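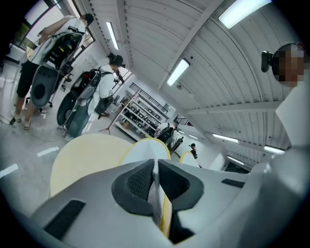

Gripper unit 113, seen from underneath. Foam pads and finger pads are items 1 to 3.

Hand Gripper and Pack Check, Bivudau floor
2025-03-12
By Zoriana Romaniuk

Unit: 113
Cycle counter at check: 3,123 (last check 2,222)
Checked by: Corey Rakena
Signed off by: Etenesh Jemal

1. Foam pads seated, no lifting at the edges. OK
Comment: Left one had a corner up. Pressed back down. The corner and I will meet again.

2. Finger pads clean. OK after wipe
Comment: Use the lint-free cloths. Paper towel leaves fuzz, and the fuzz then shows up in everybody's grip data for a week.

3. Fingers open and close with no rub. OK

4. Housing screws to mark. FAIL, fixed
Comment: Two were a quarter turn off their paint marks. Whoever tightened them "by feel" in August should have that feel looked at.

5. Pack straps, buckles, hanging gear. OK
Comment: Bend your knees when you put it on. Yurii didn't, and has described the result at length. 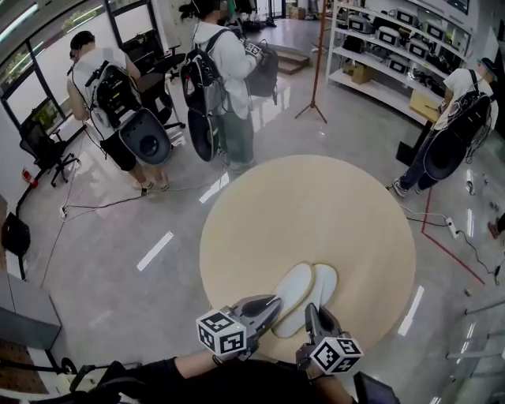 Insole handling at the round table, both grippers with their marker cubes on.

6. Marker cubes square, clean, no peeling. OK left, WATCH right
Comment: Right cube has a scuff on one face. Still reads. Spare is in the Girnero drawer, under everything else in the Girnero drawer.

7. Left and right zeroed as a pair. OK
Comment: Zero them together or do it twice.

8. Floor cables and power strips clear of the walking path. FAIL
Comment: Same finding as last time, same wording, so I copied it. Kurniawati has ordered cable covers from Brarko.

9. Floor tape stuck down. OK, mostly
Comment: One end curls. Press with shoe.

10. Log file closed before power off. OK
Comment: File 629 was not. We don't talk about file 629.

Next check due: at 4,000 cycles or when something rattles.

Recent items
Marker cube swap, step by step
Lytvynenko charger: which light means what
Pack strap sizes and who keeps changing them
Foam pad reorder form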